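Flutano two-arm bench – FAQ
Last touched Wednesday, December 21, 2022. Still messy, ask if something's missing.
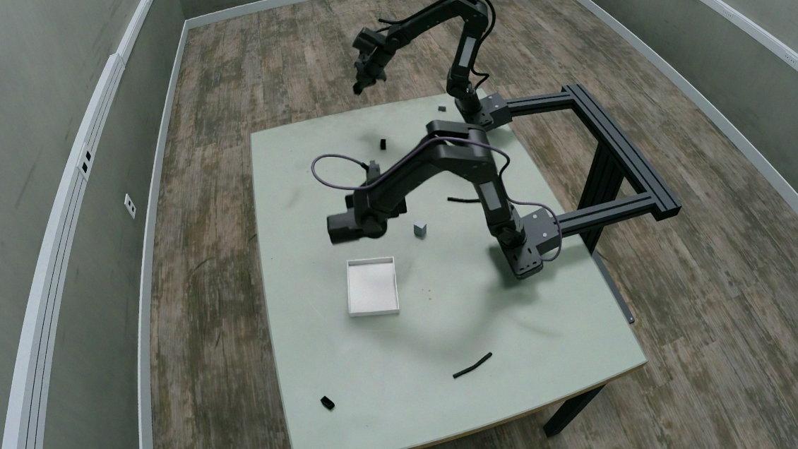 Lumturie Kos asked whether one arm wouldn't have been plenty for a first build, and whether the second is just twice the wiring for the same job. Fair. One arm is plenty if all you want is pick and place. We wanted handoffs, so two.

What is Flutano?
Two arms, one table, one shared frame. Built evenings at the Bromenthorpe workshop. Sim model first, then metal, then back to the sim when the metal disagreed.

Why are both arms on the same side?
So the other sides stay open for people. Both bases bolt to one black extrusion frame along the table edge. Costs some reach on the far side, we live with it.

Why not bolt them to the tabletop?
Tried that in July. Top flexed every time an arm stopped hard. The frame goes down to the floor on its own posts now – much better.

Do I need the simulation?
No, but do it. We ran 2,000 tray moves in there before powering a motor. Caught a bad joint limit and one elbow clash. Would of been an expensive afternoon otherwise.

What should I start with?
Small cube, shallow tray with a rim. Cube into tray, cube out of tray. Get 200 clean runs with one arm before you switch on the other. Our first real batch got 91. Cable, see next one.

My wrist cable keeps snagging.
Too short or tied too tight. Leave a proper loop at the wrist and more slack at the shoulder. Then move every joint end to end by hand, power off, and watch the cable the whole way.

What did it cost?
Frame, brackets and bolts came to 565 dollars. Arms not included, ours were secondhand and the price won't help you. Kadrić cut the rails for free.

Can the arms hit each other?
Yes. Software keep-out zone between them, plus a stop button you can reach without leaning over the table. Test the button first, every session.

Which gripper?
Parallel, two fingers. Landau wants to try suction. Not yet.

Are the files up?
Frame drawings yes, sim model yes, cut list yes. Wiring diagram is half done and has a mistake on the shoulder connecter, dont use it.

Can I come see it?
Open bench nights at Bromenthorpe, write first. Closed shoes please, long hair tied back.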